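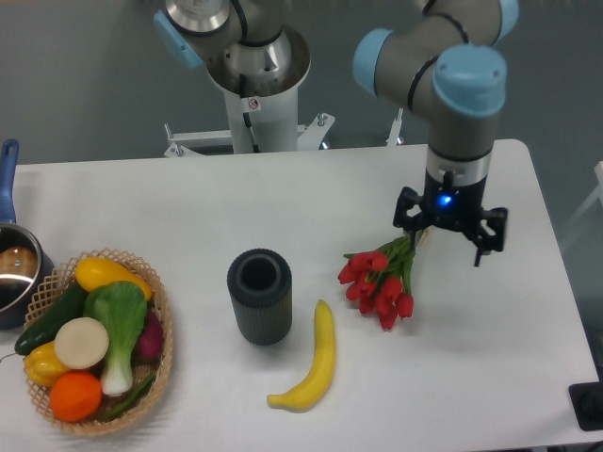
How do I get a sourdough starter going again after it's been neglected?

Posted by Afaf Nasrallah

Hello everyone, I hope this is the right section. My neighbour moved to Gestville in January and left me a jar of her sourdough starter, which I was very touched by, and I'm ashamed to say it then sat at the back of my fridge for 12 weeks without a single feed. There is a layer of dark grey liquid on top and it smells like nail varnish remover. Underneath it looks like ordinary paste, a bit stiff. There's no fuzz and no odd colours that I can see. I'd hate to throw it out, as she had kept it going for years and I know she'll ask after it when she rings. Can it be saved, and if so how long should I give it before I give up? I only have plain white flour and half a bag of wholemeal in the house, but I can go to the shop.

Fatos Hoxha

Oh, please don't throw it away! I've done the very same thing more than once (a house move, a new baby, and one summer when it was simply too hot to bake) and mine has always come round. The grey liquid is only a sign that it's hungry. You can stir it back in if you like a sharper loaf, but with that much of it I would pour it off.

Take one spoonful from the middle of the jar, where it's cleanest, and put it in a fresh jar. Add four spoonfuls of flour and enough lukewarm water to make a thick batter. Use your wholemeal for this — it seems to wake things up much faster than white. Leave the lid resting loosely on top and keep it somewhere comfortably warm. Mine lives beside the kettle.
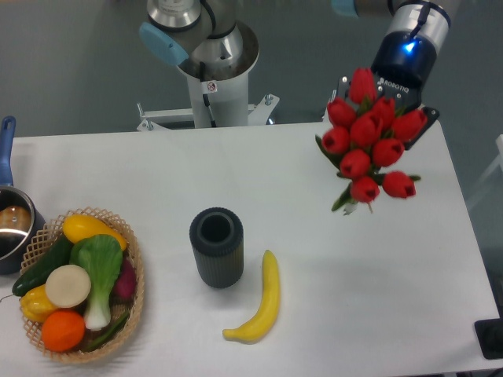
Next morning, keep a spoonful, get rid of the rest and feed it again in the same way. Carry on like that once a day until you see bubbles, then go to twice a day. Don't lose heart if the first few days are dull, and don't be fooled by one lively day early on, either. You want it to double after a feed several times running before you trust it with a loaf. If you ever see pink or orange streaks, or anything furry, then it does have to go in the bin, I'm afraid, jar scrubbed and all.

Once it's healthy, smear a little on baking paper, let it dry right out and keep the flakes in an envelope. I have one tucked in my recipe book and it's a great comfort to know it's there. And do tell your neighbour when it rises, she'll be so pleased!

Wayne Grewal

Just buy a new one. Zimik sell dried starter and it's less bother.

Tanner Lavoie

Agree with nearly all of what Fatos wrote. The one thing I'd add is to put an elastic band round the jar at the level of the batter straight after you feed it, and then you can tell at a glance how far it has climbed. Also, if your tap water smells of chlorine, let a jug of it stand overnight first. Mine took nine days to come back and I very nearly gave up on day six. The discard makes lovely pancakes later on, but I wouldn't eat it while it still smells of nail varnish.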